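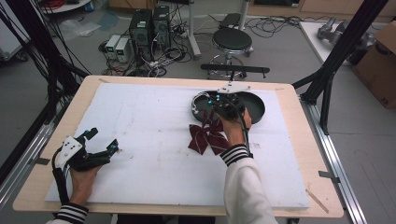
Bow tie on the foam board, right-hand gripper over the black tray.

To: handheld-grippers list
Subject: Re: [cell-upkeep] Pad swap fixed our soft goods drops

Before everybody on the list orders new finger pads, I'd like to slow this down a little. I have read the Brinumitz message three times now and I still can't find the part where the pads were shown to be the problem.

The message, for those who skipped it on Wednesday:

> We run a two-hand table much like the one at Brarodbridge: wood top, foam
> board, a handheld gripper for each hand. On cloth items we were losing the
> pinch on a lot of takes. Last month we changed all the finger pads for a
> softer grade, cleaned the jaws, re-zeroed both grippers and put down a
> fresh foam board. Since then we have logged 213 takes with 8 drops.
> Before that it was much worse. I would tell anyone with a cloth problem
> to change pads first and ask questions later. We now swap them on a
> schedule whether they look worn or not.
>
> Edwards cell, Brinumitz

So four things got changed on the same day. Pads, clean jaws, a new zero and a new board. Then the drops went down and the pads got the credit. I don't say they did nothing. I say you can't tell from this, and neither can I.

"Much worse" is also doing a lot of work there. Worse by how much, over how many takes, with the same cloth? If the old number is in a log somewhere, please post it. I would take it over any amount of advice.

What we do at Brarodbridge, for comparison. Our cell has done 3355 takes on the Nekamari job, and the pads were last changed at take 1199. They are ugly. They have a shine on them I don't love. The bow tie is the item we use for checking, as it has thin loops, loose tails and a knot that likes to roll away from a finger, and if the cell is off by a little the bow tie tells on it well before the bigger cloth does.

Our order of work when the pinch goes bad:

1. Cables. Take hold of the gripper and turn your wrist through the full range with nothing in the jaws. If the bundle pulls at either end of the turn, re-dress it before you touch anything else. A tight loop tugs the gripper over just as you close, and it feels exactly like a slippery pad. I lost most of a day to this once.

2. Zero. Close on nothing, read the value, open, close again. Do it five times. If the values wander, look for a loose screw in the finger mount before you re-zero. Zeroing over a loose screw buys you one good morning.

3. The board. Foam takes dents. A dent under the pinch point lets the fabric sink and the fingertips ride over it. Turn the board end for end and repeat the same grasp. If the trouble stays put on the table, the board wasn't it.

4. The tray rim. Picking cloth where it lies over the rim is a different grasp from picking it off flat foam, and you should log the two separately. I suspect half the arguments on this list come from people mixing them.

5. Markers and plates. Wipe them, check that none has lifted at a corner. That won't cure a drop, but a bad track can look like one when you play the take back.

6. Pads. Wipe with a damp cloth, let dry, try again. Change them if that does nothing.

Yes, pads are last. They are the only step that costs money and the only one that can't be undone, as a pulled pad never goes back on flat. After new pads you also have to redo the zero, and then you're back to not knowing which of the two helped.

I have nothing against the softer grade as such. We tried one in September and it did grip the tie nicely. It also picked up lint and held on to the tails at release, so the tie came back up with the finger. Did Brinumitz count those? A take where the cloth won't let go is a bad take too, and I don't see them in the 8.

What I'd ask, if the Edwards cell has the time: put the old pads back on one gripper only, leave everything else alone, and run the same item on both sides. Swap sides halfway through, as most people have a better hand. Post whatever comes out, good or bad. If the old pads drop more on both sides I'll order the soft ones and say so on this list.

Until then I'd leave the schedule out of the wiki page. Somebody added it Wednesday night as a "recommended interval" — recommended by one message. I have moved it to the talk section and not deleted it.

Separate question while I'm here. Has anyone found a cable sleeve that stays soft? Ours goes stiff right behind the wrist, and that is where it matters.

Brarodbridge cell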